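Declan Greenwood
12/9/23
2 min read

Folding thread. I own 47 cleaning cloths and have decided, at my age, to fold them.

The method is from Holroyd, who folds everything in thirds and judges people who use halves. I use halves.
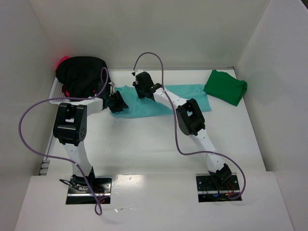 Step one is to find the corners. A cloth has four until you pick it up, and then it has two and a sort of elbow.

Black ones show every bit of lint. Teal ones forgive you, so I start with teal.

Smooth outward from the middle. Holroyd says 8 strokes. I gave it two and went for coffee.
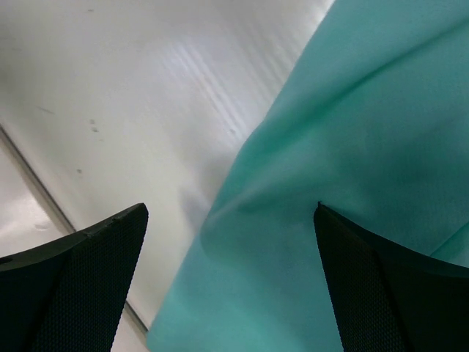

Teal, rumpled, pre-halves.

Still almost 40 to go. The drawer holds 12 if you lean on it.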